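Home Explainers Make It Puzzles Ask Me

How Does a Printer Make So Many Colors?

5 May 2020

I have a printer on my desk. It's a Meltar, it's gray, and it hums when it wakes up. Last January I printed a parrot on it, with green wings and an orange beak and a bit of purple on the tail. Then I opened the lid to change the ink, and guess what? There was no green in there! No orange or purple, either. Just four little tanks: cyan (a bright blue), magenta (a strong pink), yellow and black.

So where did my green parrot come from? 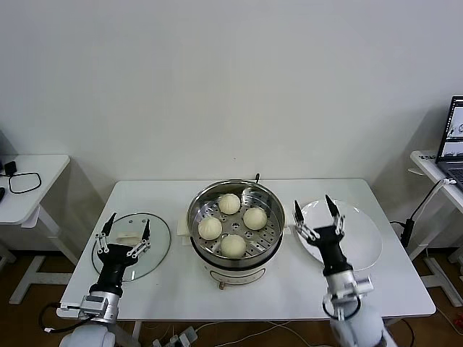
The ink leaves the printer through a part called the print head, and the print head is full of holes. They're much too tiny to see without a microscope. If you want to picture them, think of a steamer like this one, where the steel tray has a pattern of small holes going out from the middle. Steam goes up through holes like those, and ink comes down through the ones in a printer. Mine has 244 holes for each color (I looked it up in the booklet), and they all fit on a strip shorter than my thumbnail.

The head zips left and right across the paper, spitting out drops as it goes. Each drop makes one dot. Between sweeps, rubber rollers nudge the paper along a tiny bit, and off the head goes again. Zip, nudge, zip, nudge!
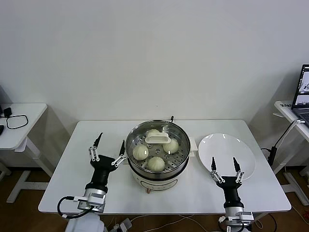
How does a printer make green if it has no green ink?

It puts cyan dots and yellow dots very close together, and sometimes right on top of each other, and your eyes blend them into green.

Orange works the same way, with lots of yellow and some magenta. For purple you need magenta and cyan. My parrot used all of them, plus black for the eye and the claws. I got a magnifying glass and looked at the beak, and it was a big speckly mess of pink and yellow. Then I put the glass down and it was orange again. I did this over and over for way too long.

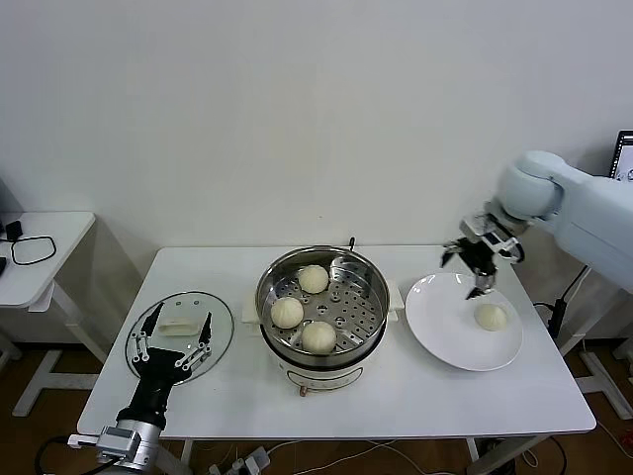 You can try it with felt pens, too. Draw a square and fill it with small blue dots, then put yellow dots in all the gaps. Tape it to a wall and walk backward until the dots disappear. When my class at Grorkport tried it, we needed giant steps, and we kept bumping into the bookcase.

Pale colors are my favorite part. There's no white ink in my printer, so it uses the paper for white! To make a light gray, it puts down just a few dots and leaves lots of bare paper showing. For a darker gray it squeezes more dots in.
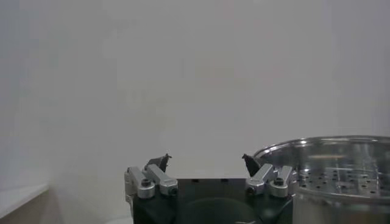 A pale wall, a little darker toward the left and lighter toward the center.

A picture with soft grays can need a lot of careful dot planning, and a computer program works all of that out before the first drop lands. Look at a gray sky in a printed photo sometime and see if you can find the dots. Bring a good magnifying glass!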